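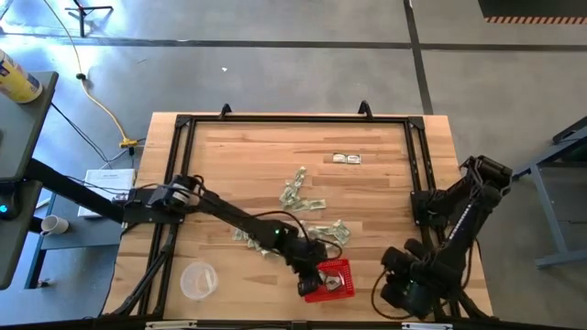 Visit to Kititz, Venaswood, 19 May 2026

I went to Kititz because our cash office is looking at whether a machine could take over any of the bill sorting we still do by hand. We already own counters. They work well on bills that are flat, facing the same way and free of tape. What comes out of the donation boxes and the parking kiosks is none of those things, and getting it ready for the counter takes longer than the counting. A supplier told us Kititz had been teaching a pair of robot arms to handle crumpled paper, and they agreed to let me come and watch for a day.

The office is easy to miss. There is a sign for the dentist next door and nothing for Kititz, so I walked past it and had to call. Parking is on the street, with a limit of 2 hours, and I had to go out and move the car in the middle of the morning.

I was shown around by Reshma Oosthuizen, who runs data collection. The room is one big open space with a polished gray floor and tall windows down one side. The light is good. Reshma told me it is also a nuisance, and I'll come back to that.

## How the teaching works

I had expected somebody typing. There is very little of it. The arms are moved by a person, and what the person does gets recorded along with the camera views. After enough recordings, the team trains a model on them and lets it try the job alone.

They use two ways of moving the arms. The first is by hand: the motors are set slack, and the operator takes hold of the arm near the wrist and pushes it where it should go. It feels like moving a desk lamp with a heavy head. They use this to teach start positions and to show the arm how far it can reach before it runs into something.

The second is by remote control, and nearly all the recordings are made this way. The operator sits with a pair of smaller arms, one for each hand, with the same joints as the big ones. Whatever the small arm does, the big arm copies. Squeezing the handle closes the gripper. The control program is called Cavon and was written in house. It starts and stops the recording, and a foot pedal throws away a bad try.

Each recording is called an episode. The bill task had 1,334 of them when I arrived, and 368 of those had been marked for review, mostly because the operator had fumbled and started over without pressing the pedal. The target before the next training run is 2,000.

## The bill task

The work surface is a butcher-block top inside a black metal frame, with an arm mounted on each side. Bills get dropped on the wood in whatever state they happen to be in: folded, crumpled, in small piles, spread out. The operator picks them up and sorts them into containers. A red plastic mesh basket and a clear round tub were both in use. The rule for what goes where changes from one session to the next, so that the model has to follow the instruction it is given and can't just learn that paper always goes to the left.

I had not thought about how much we do with our fingertips. To lift a flat bill off a table I press, slide and pinch without looking. A gripper with two flat fingers can't do that very well. The operators have settled on a few methods:

- Come in low from one side and push the bill until it buckles, then close on the hump.
- Use the other arm to hold the far end down.
- Go for a crumpled bill from above, with the fingers open wide.
- Leave a flat bill until last, in case moving its neighbors loosens it.

The last one caused some argument. One of the operators likes to clear the easy bills first. Another said that this teaches the model to put off the hard ones, and that it then runs out of time. Reshma has asked for both styles in the data and intends to compare them.

I spent a good while looking at the wrist camera feed on the monitor. It is a strange view to work from.
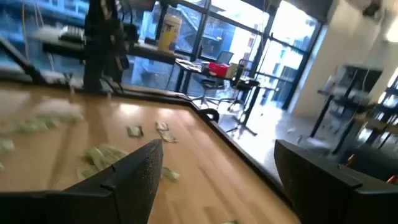
The arm only has to swing a little for everything past the table to smear, and then it settles and the bills are sharp again. The windows are bright in this view, and on a sunny morning they can wash out the paper. That was the nuisance Reshma meant. They did try blinds. The model trained with the blinds down was poor with them up, so now they record in all kinds of light and put up with it.

The operators are allowed to watch the table directly, and most of them do. Reshma would like them to use the camera feeds more. Her argument is that the model only gets the cameras, so if a person picks up a bill by seeing something the cameras can't, the recording shows a move with no visible cause. I thought this was the most useful thing I heard all day. It applies to the way we train new people in the cash office too, where the trainer is often going by feel and can't explain what she felt.

## Trying it myself

I was given a turn at the remote controls. My first try lasted well over a minute and ended with a bill stuck between the gripper and the rim of the basket. The small arms are light and the big ones lag slightly behind, so I kept overshooting and then correcting too hard. You also get no feel through the handle. I squeezed far more than I needed to, the way you grip a steering wheel when you're learning to drive.

It got better once I was told to rest my elbows on the desk and move one arm at a time. I managed to get a crumpled bill into the basket without hitting anything. The flat ones beat me. None of my episodes were kept.

New operators train for a week before their recordings count. They begin on blocks, go on to cloth, and only get to paper at the end. The cloth exercises come from an earlier project called Mfaume, which was about folding hand towels. That one has been finished since last September, but people in the room still talk about it a lot, and several of the habits they teach come from there: pause before you grasp, don't wave the arms between moves, and always end in the same resting position.

## The arms on their own

Late in the day they ran the current model with nobody on the controls. It was slower than the operators by a wide margin. It did well on crumpled bills, picking them up from above and letting go over the basket, and it tried again when it missed. That surprised me, and I was told that retries are recorded on purpose. Operators are asked to miss now and then and recover, so that the model has seen what recovery looks like.

With folded stacks it struggled. It took hold of a whole stack as if it were a single bill and dropped the lot in together. For the purposes of that test it counted as a success. For us it would not. I raised this, and Reshma agreed that separating bills is a different task and they haven't started on it. She doesn't expect to before they reach their target on this one.

It also stopped altogether once, with an arm hanging over the table. An operator nudged it back to its start position by hand, and it carried on from there.

## What this means for us

Nothing we could buy this year. The arms can pick up loose paper and put it in a container, and our staff can do that faster while talking to each other. What costs us time is flattening, facing and separating, and none of those are covered.

I do think we should stay in touch. Kititz asked what real kiosk bills look like when they come out, how damp, how tightly rolled, how often torn. I said I would write up a list by type of fault, which we should have anyway. They would also like to see one of our sorting trays, to find out whether the arms can reach into the corners. I have put a spare tray aside and need somebody to sign it out.

If anyone else goes, wear shoes you can stand in, and ask for time on the controls early in the day while the operators are fresh and willing to show you things. There is a good sandwich place at the end of the block. Park on the hill side of the street, where the limit is longer.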